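Edge-glued maple panel for a desk top: finish both sides or just the show side?

Forum: Finishing and Glue-ups
13 replies

kettle_and_plane
Friday, February 10, 2023

I'm making a desk top out of hard maple for a back bedroom. The panel is glued up, flattened and sanded to 150. It's going on a steel base with slotted brackets. I was planning three coats of oil-based wiping varnish on the top and edges and leaving the underside bare, which is how the old desk in the same room was done, and that one has been flat for years.

A guy at the lumberyard told me I was asking for a cup. The base maker's instructions (it's a Drostell base) only say "seal as desired." What do people here do?

Shop is an unheated garage. House is dry in winter, forced air.

---

dustcollar

Both sides, same number of coats. It costs you an afternoon.

---

marl_road

Bare underside is fine if the top is mechanically held flat. Look under any old dining table. There's usually nothing on it, maybe a wipe of stain. Film finish slows moisture down but doesn't stop it, and over a season both faces end up at the same place.

---

dustcollar

Over a season, sure. It's the first month that gets you. He's moving a panel from a cold garage into a forced-air house in February. The bare face will dry out faster than the varnished one, and it'll pull up at the edges of the bare side.

---

marl_road

Then the fix is to let it sit in the house for a couple of weeks before finishing. You're using varnish to solve an acclimation problem.

---

kettle_and_plane

How long has it been out in the garage matters too, I guess. The boards were in the house before glue-up. The panel has been in the garage since.

---

bentnail_38

How much humidity swing do you get? I keep a cheap meter in the shop and another in the den. In February the den reads 38 percent and the shop is way up over that. I wouldn't put finish on anything that was going from one to the other until it had sat.

If you do bring it in, don't lay it on the carpet or lean it on a wall. Put it on stickers so air gets to both faces. I've seen more panels cup from being left flat on a bench overnight than from anything to do with finish.

---

kettle_and_plane

OK, it's coming inside on stickers. Bad spot for it but it will fit in the hallway.

Second question, same panel. After sanding I can see the glue seams more than I'd like. They feel flush with a fingernail. Is that going to look worse under varnish?

---

marl_road

Depends on whether it's glue you're seeing or just the grain changing from one board to the next. Wipe it with mineral spirits. Glue on the surface shows as a pale smear that stays pale. If it's only grain, it'll look the way it's going to look and you'd have to live with it.

---

quarterturn

You won't hide the seams in maple unless you spent a long time picking boards. It's a light wood and every change in color or figure lands right on the joint. A maple top made of planks joined edge to edge is going to have some banding to it, and oil-based varnish won't even that out. 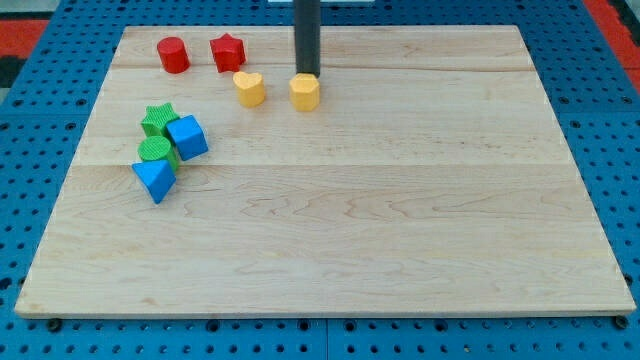 Order I'd do things in from here

1. Stickers in the hallway, two weeks. Turn the panel over once if you remember.

2. Check for flat with a straightedge across the grain in a few places. If it moved, plane or sand again now, before any finish goes on.

3. Mineral spirits over the whole top under a low light. Mark any glue smears with pencil and scrape them. Don't spot-sand or you'll get a dish.

4. Ease the edges. Do the bottom edges as well, because that's where your hands go when you move it.

5. Sand to 180 and stop. Varnish doesn't need more than that on maple.

6. First coat on the underside, let it dry, flip, first coat on top. Keep going until both sides match.

---

marl_road

Agree with all of it except 6. I'd give the underside one coat so it doesn't feel rough and put the rest of the can on top where the coffee cups go.

---

bentnail_38

On sanding, I go to 100 first if there are any planer marks left. People start too fine and then wonder why the lines show up under the first coat. He's already at 150, so he should look at it with a raking light before going any further.

---

dustcollar

I still say same number of coats on both sides. I had a cherry top with a single coat underneath and it cupped enough to rock a mug. Two coats more on the bottom of the next one and no trouble.

---

marl_road

Different wood, different boards, possibly different glue-up. One top isn't much to go on. I've got a bench top with nothing on the bottom at all.

---

kettle_and_plane

Thanks, all. I'll go with the two weeks inside and then both sides, mostly because I have most of a quart left and nothing else to use it on. I ran the mineral spirits test tonight. One smear near the back edge, about the length of my thumb. The rest was just grain. Scraped it and it's gone.

For the brackets, the holes in the base are slotted front to back, and the grain runs left to right, so I think I'm covered for movement. I'll put washers under the screw heads and leave them a little less than tight. If it cups anyway I'll come back and say so.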